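Descaling the Bakke, second attempt

2024-07-28

The kettle element failed in January, so the espresso machine was next on the list. It is a single-boiler Bakke, bought second-hand, and the flow at the group head had dropped well below what the pump should deliver. Our bore water at Tosham is hard enough to leave a white ring in a glass overnight.
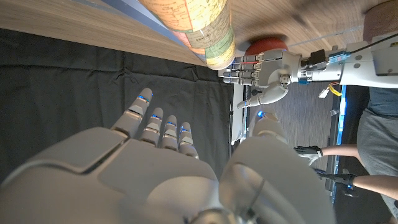
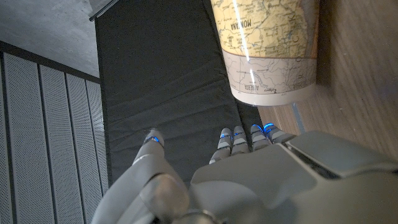 Halvard Eklund wrote in after the last post to say that citric acid was the wrong choice for a boiler with that much scale in it, as it can leave calcium citrate behind if the solution is run hot, and that he would have used sulphamic acid cold and left it longer. I think he is right. My first attempt was citric, at close to brewing temperature, and the flow barely changed.

Second attempt: sulphamic acid, 20 grams to the litre, unheated. I pulled enough through to fill the boiler, switched off at the wall and left it for 13 minutes, then ran a cupful out through the group and repeated. It took 3 fills before the outflow stopped coming through cloudy. After that I flushed two full tanks of rainwater and threw out the first few coffees.

Flow is now back to normal with no portafilter fitted. The steam wand is still weak. I suspect the tip, which has very fine holes and was never removed by the previous owner, judging by the colour of the thread. The replacement gasket from Mestach was slightly thick and needed a firm turn to seat.

Still to do: fit an inline softening cartridge, and find out whether the tank valve is meant to drip.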